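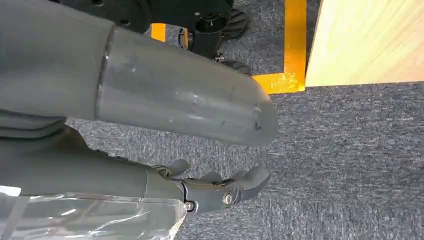
Two gray robotic arms over a carpeted floor.

Outsourced Payroll Reviewer, Traston (2 positions)

Every payroll vendor says its software will save your practice time. We have run a few of them, and we have our doubts. Lewis is a bookkeeping and payroll practice with 70 small business clients, and we spend too many evenings fixing pay runs that were sold to us as automatic.

We moved to Ostix last September. The sales pitch promised a clean handover, and what we got was a long list of leave balances that didn't match. So we want two people who read a pay run line by line and don't take a green check mark as proof of anything.

You will review 2,760 payslips a month between you, chase down odd tax codes, and tell clients plainly when their timesheets make no sense. You will also help us test Fovonent, which claims to do year-end filing on its own. We'll see.

You need at least two years in payroll or bookkeeping. Certificates are fine, but we'd sooner hear about an error you caught and how you explained it to the client. Please leave "passionate about numbers" out of your letter.

The job is 8 hours a day, paid overtime at month end, with no bonus scheme. We had one once and it mostly rewarded speed.

Send a resume and one page on a payroll mistake you found to Elin Probert by May 15, 2018. Questions about the software side go to Rhodri Gronow. No recruiters, please. We don't pay finder's fees.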